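Foam shape sorter — which blocks first?

My grandson is coming to stay in March and I've dug out a foam shape sorter for him, the chunky kind with a board and loose blocks. He gets cross when a piece won't drop in. Should I hand him everything at once, or start small?
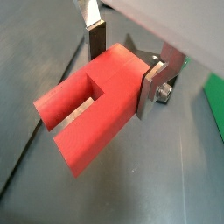

Shayne Faulkner

Oh, start small! I'd offer a round one first, as it goes in whichever way he turns it, and keep the star and the pentagon for later — those need lining up, and little wrists tire of it. 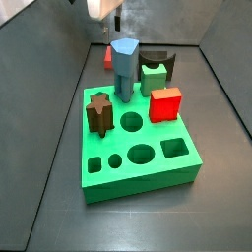
Let him stack them on top of the board too if he likes, it's all good practice. Mine would happily do that until supper.

Digby Cartwright

all at once, he'll sort it out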